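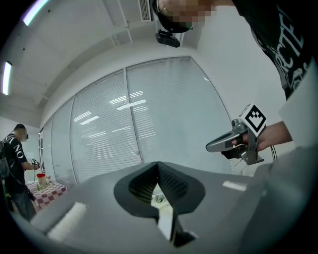 3. 회의실 식탁 차리기 (Pedano 공용공간 이용 안내)

시작 전에
천장등 전부 켤 것. 유리벽 쪽 블라인드는 내려둔 채로. 책상 위 개인 물건은 먼저 치우기.

3-1. 식탁보
1) 테이블 상판 마른 행주로 닦기. 물기 있으면 식탁보 자국 남음.
2) 빨강·흰색 체크 식탁보 펼치기. 솔기 있는 면이 아래.
3) 네 변 늘어지는 길이 맞추기. 통로 쪽은 조금 짧게. 발에 걸림.
4) 주름은 손바닥으로 가운데서 바깥으로. 다림질은 식탁보 깔기 전에만.

주의: 식탁보 위에서 물건 끌지 말것. 들어서 옮기기.

3-2. 병과 용기
1) 빨간 뚜껑 투명 용기 먼저. 식탁 안쪽, 가장자리에서 한 뼘 이상.
2) 작은 초록색 병은 그 다음. 뚜껑 잠겼는지 손으로 확인.
3) 라벨 있는 건 앉는 쪽으로 돌리기.
4) 나머지 식기는 Ekska 상자에서 꺼냄. 상자는 바닥에 두지 말고 선반으로.

참고: 용기에 담는 양은 520 ml 까지. 더 넣으면 뚜껑 닫을 때 넘침.
참고: 뚜껑 분실 시 개당 4,000원. 용기만 따로 반납 안됨.

3-3. 사람 다니는 길
- 배낭 멘 채로 식탁 옆에서 돌지 말기. 병 넘어짐.
- 전선은 식탁 다리 안쪽으로. 식탁보 밑으로 넣는 것 금지.
- 의자는 2개씩 겹쳐서 벽에. 세 개부터는 기울어요.
- 환기구 바로 밑에 냅킨 두지 않기. 날림.

3-4. 정리
1) 병, 용기부터 치움. 식탁보는 맨 마지막.
2) 부스러기는 식탁보 안으로 모아 접은 뒤 쓰레기통에서 털기.
3) 얼룩 있으면 바로 찬물. 뜨거운 물 쓰면 안빠짐.
4) 식탁보 네 번 접어서 Vukčević 수납함 윗칸. 젖었으면 넣지 말고 널어두기.
5) 용기는 씻어서 뚜껑 연체로 말리기.
6) 블라인드 각도 원래대로, 등 끄고 나가기.

주의: 세제는 희석해서 사용. 물 100에 세제 2. 원액 바로 부으면 빨간색이 흰 칸으로 번집니다.

식탁보 교체나 파손 문의는 Kai Engelhardt 자리로. 자리에 없으면 메모 남길 것. 11월 교체분은 수납함 아랫칸에 넣어둠, 포장 뜯기 전에 치수 확인 바람니다.

다음: 4. 냉장고 칸 나눠 쓰기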